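Workplace Environments, Session 6
Open-plan offices: what the studies do and don't show
Handout to accompany the lecture of 14/06/2019
Tutor: Sorcha Haldane

Read before the seminar

Bring the Forsyth paper with you, marked up. If you only have time for one section, make it the one on method, which most people skip and where most of the trouble is.

1. The usual claim

You will have met it in the trade press: take down the walls and people talk to each other more, and because they talk more they have better ideas. It has been sold to employers for decades, mostly by people who had something to gain from fewer walls. I don't say that makes it false. It does mean we should ask for more proof than a sales brochure gives.

Note that there are two claims here, and they are nearly always run together. The first is about talk: do people speak to each other more in a shared room? The second is about work: if they do, is the work any better? Evidence for the first is often handed over as if it settled the second.

There is a third reason for open plan, which is that it costs less per desk. Very few companies put this in the staff newsletter. When you read a case study, look for the rent.

2. The Fomgate study

Struan Forsyth followed the staff of Fomgate, an insurance firm, through a move from small offices to one large floor. He sent a survey to 700 people and got 367 back. The headline finding was that staff felt "more connected" after the move.

Some problems, in no special order:

The return rate is just over half. Who didn't answer? Forsyth doesn't know, and he says so, but the press release left that out. People who had left because they hated the new floor could not answer at all.

The second survey went out in December, a few weeks after the move and in the same fortnight as the staff party. I would feel more connected too.

"Connected" is never defined. One person may have meant that she enjoyed lunch more. Another may have meant that he could hear every phone call.

No group stayed behind in the old offices, so there is nothing to compare with. Fomgate also brought in a new pay scale that autumn. Forsyth gives this one sentence.

3. Noise

This is where the evidence is strongest, and it isn't kind to open plan. Complaints about noise, and about speech above all, turn up in nearly every survey of shared offices. A steady hum seems to bother people less than half a conversation does. Try reading a contract while someone two desks away books a dentist.

Margit Bråten's work for Vondus is worth your time because she set people a task instead of asking how they felt. Her readers checked pages for errors, some in quiet and some with recorded talk playing. The talk made them slower and they missed more. My reservation is the size of it: 16 readers, all of them trainees, all tested in one building. She has been asked to repeat it with a bigger group and so far hasn't.

Room shape matters as well, though designers tend to claim more for it than they can show. Hard ceilings throw sound back. Long rooms let it travel. Panels hung from the ceiling help a bit, and firms that sell panels will tell you they help a great deal. 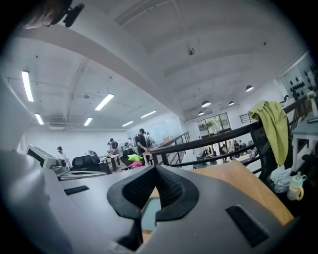
4. Light and air

The case for large bright rooms is often made through daylight, and here I am willing to give some ground. People like windows. But a seat in the middle of a deep floor may get very little from a window at the far end, and the architect's drawing is never done from that seat.

Craig Mackay's report on the Begum building claims that sick days fell after the walls came out. Read the small print. The air system was replaced in the same month. Mackay gives the credit to the layout, and the firm that did the layout paid for the report. Either cause might be the right one. You can't tell from what he gives us, and neither can he.

5. Hot desks

Marianna Nowakowski interviewed staff at Stitura after fixed desks were dropped. Her paper is short and has no statistics in it, and I trust it more than most of the others on the list. People arrived earlier to get the seat they wanted, left a cardigan on it, and had in effect a fixed desk again by the end of the month. Teams that had sat together were scattered on busy days. Managers kept their rooms.

She doesn't claim this would happen everywhere. Please don't claim it for her in your essays.

6. For the seminar

Be ready to say something on each of these:

What would you need to measure to show that talk leads to better work?

Is there a fair way to run a "before and after" study when the staff know the move is coming?

Who paid for each paper on the reading list, and does it show?

Written work: 400 words on one weakness in Forsyth's method that I haven't mentioned above. There are several. Hand it in on paper at the start of the next session, with your name on it this time.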